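Bakeo folding set, readme
last touched 6 Jun 2019, Stavros

What this is
Teleop episodes of two arms handling clothes on a padded gray surface. 861 episodes in this release. Meant for training the folding policy in Cusik but nothing in the format is tied to it. Use it for what you like, tell us if it breaks.

What's in an episode
– wrist views, plus one from head height
– joint positions and gripper opening, both arms
– one line of text with the task, typed by the operator
– a success flag, set by hand after the episode. Vasilis Todorova did most of them. I did the rest and I am stricter, sorry

Episodes run around 26 seconds. Longer ones are mostly regrasps, left in on purpose. If you only want clean ones filter on regrasp = 0.

Garments
Shorts, T-shirts, a few towels. Red shorts with white trim are over-represented, we know. Trim is useful – gives the wrist view an edge to look for – but a policy trained on those alone will go hunting for white lines on everything. Mix them.

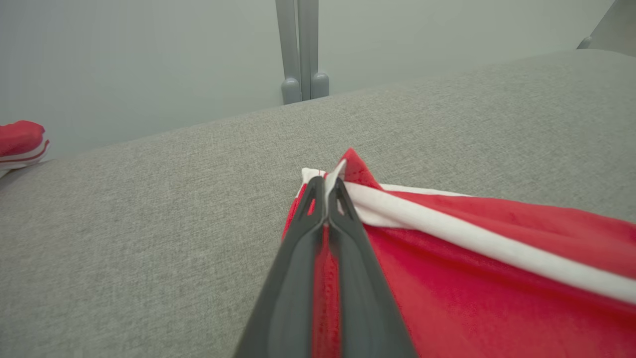
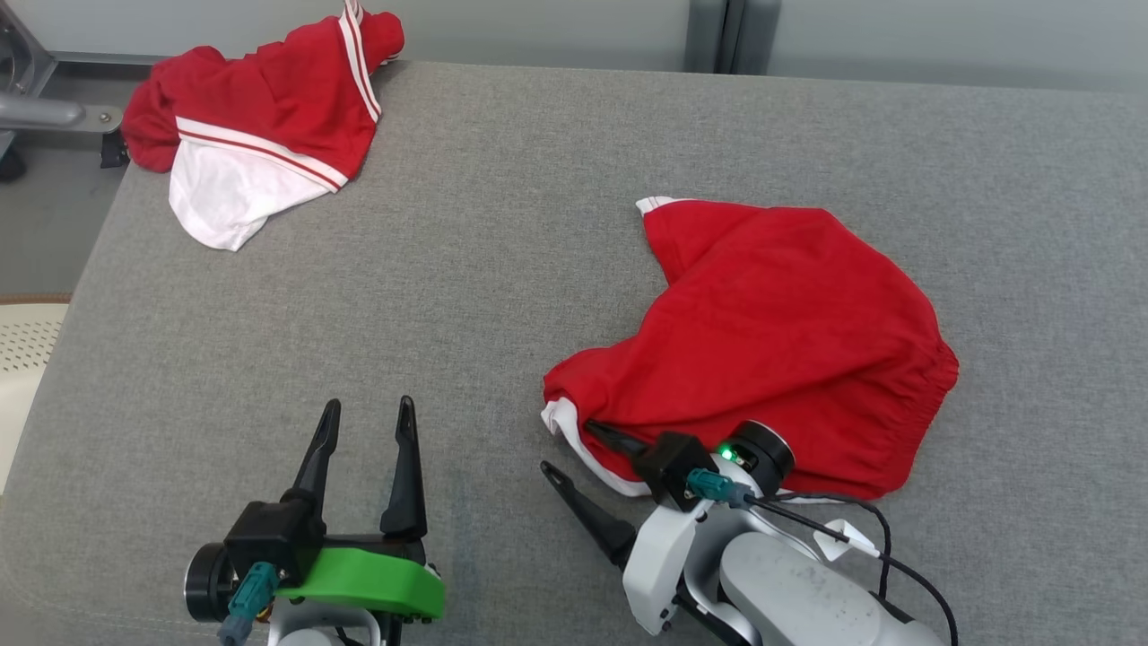
Start states are not reset to a template. Operator drops the clothes however and begins. Two garments out at once is allowed, the task line says which one to work on. If it just says "shorts" and there are two, either counts. Should of been stricter there, will fix in the next batch.

Splits
80 episodes held out for test, picked by garment and not at random. Please don't reshuffle. Numbers in the Herkidard notes use this split and the old May one is dead.

Known problems
– 16 episodes have the wrist stream lagging the joints. Listed in lag.txt. Drop them or shift them yourself
– gripper opening is raw motor units, not mm. Zero is closed, mostly
– some task lines are lower case, some aren't, a few have typos. Lowercase everything before you tokenize
– left and right wrist folders were swapped in the first upload. If you downloaded in May get it agian

Loading
Run load.py with the path to the unpacked folder. Needs numpy and not much else. It reads one episode at a time so memory is fine.

Questions to Stavros Zupan or open an issue. Vasilis for anything about the flags.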